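The Sasard Straight Billiard, Model 813
Reviewed by Ginevra Fabbri
February 28, 2021

The Sasard workshop has made briar pipes at Cisternas for many years, and the Model 813 is its plainest shape. It was submitted to this journal for evaluation through the importer, Temby, together with a fitted sleeve and a packet of paper filters. The filters were not used in the tests below.

The pipe was smoked over a period of 8 weeks, no more than once a day, with the same Virginia and Burley mixture throughout. Bowls were filled in three stages and lit with wooden matches. The chamber is delivered bare, without a carbon coating, and a light cake had formed by the end of February.

Construction is sound. The stummel is cut from well-seasoned briar with a straight grain on both flanks and a small fill near the heel, which the maker discloses on the accompanying card. The draft hole meets the floor of the chamber at center. A standard cleaner passes from the bit to the bowl without resistance. The vulcanite stem is hand-finished, with a button thin enough for comfortable clenching, although a faint line is visible where the stem meets the shank.

The pipe smokes dry and cool when it is packed with moderate care. Two of the four sample pipes gurgled slightly in the lower third of the bowl, a fault that a cleaner corrected at once.

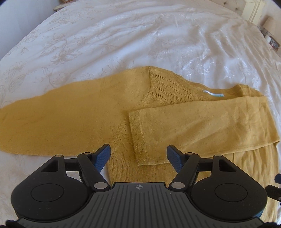

Vol. 8, No. 4

The finish is less satisfactory. The stain on the darker samples transferred to a damp cloth during the first week, and the rim had already dulled by the second. Purchasers who want a more durable surface may prefer the rusticated version, which Feltenley stocks under the same model number.

At 1,482 crowns the 813 costs more than comparable factory pipes. The quality of the drilling and the stem work justifies most of the difference. It is recommended to smokers who already own several briars and can allow a new pipe adequate rest between bowls. Beginners should consider a less expensive model first.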